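Magazine > Home Life > Storage > The great lid amnesty

The great lid amnesty

I own more lids than tubs, and I'd bet you do too. Mine live in a drawer that has to be opened with a fish slice wedged in the top, and last October it jammed so badly I ate my leftovers out of a saucepan for 3 days (soup, mostly, so no great hardship!).

So I rang my friend Ademir Fontes, who ran the kitchenware counter at Coutinho for years and can tell a Nitden lid from a Sutov one by the click. His advice was to empty the whole lot out somewhere big and soft and well away from the kitchen, then try every lid on every tub. "Give it 20 minutes," he said. It took me all evening, with the radio on and a packet of biscuits going down fast.

The square ones paired up quickly. The round ones were a nightmare – they all look the same until you press down and one side pings up again. By nine o'clock I had a tidy stack of matches and over 30 orphans, and I'd become oddly fond of the plain blue one with the little round mark in the middle. No name on it, no writing, just a nice pale blue with a thin raised rim. It fits nothing I own and I'm keeping it.

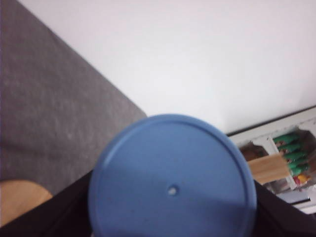
What to do with the orphans

Big flat lids make very good saucers for plant pots, and I've got one under the washing-up liquid as well. Anything cracked went straight out. The rest are in a bag by the front door, waiting for my sister, who swears she has the bottoms.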